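Catalogue > Surface Care > Oils and Waxes > Reltavel Board Oil

Products Guides Stockists Trade Accounts Contact

Reltavel Board Oil, 500 ml

Reltavel Board Oil is a clear finishing oil for bare wooden boards, worktops and shelving. It is supplied by Merkley to schools, catering departments and joinery workshops, and is suitable for new timber and for surfaces that have become dry or dull through regular washing. The oil leaves a low sheen and does not form a film, so worn areas may be treated again without stripping the whole surface.

Preparation and use

Surfaces must be clean, dry and free from varnish or old wax. Sand lightly in the direction of the grain and remove all dust. Apply a thin coat with a lint-free cloth, leave for twenty minutes and wipe away any oil remaining on the surface. A second coat may be applied the following day. End grain usually takes up more oil and may require a third. Boards should be stood on edge while drying, with air able to reach both faces.

Cloths used with the oil must be laid flat outdoors to dry, or soaked in water before disposal. They must not be folded or left in a closed bin.

Sizes and order codes

500 ml bottle: code 134
1,000 ml tin: code 519

Both sizes are packed with a printed care sheet. The tin is fitted with a child-resistant cap. Opened containers should be stored upright, away from frost, and used within twelve months.

Related items

Samarakoon cotton cloths and the Fotov sanding block are listed separately under Accessories. Trade customers may add either item to a standing order. Requests for safety data sheets should be sent through the Contact page, quoting the order code.

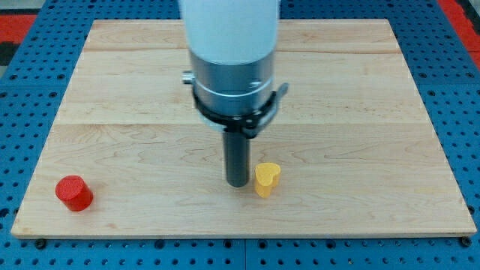
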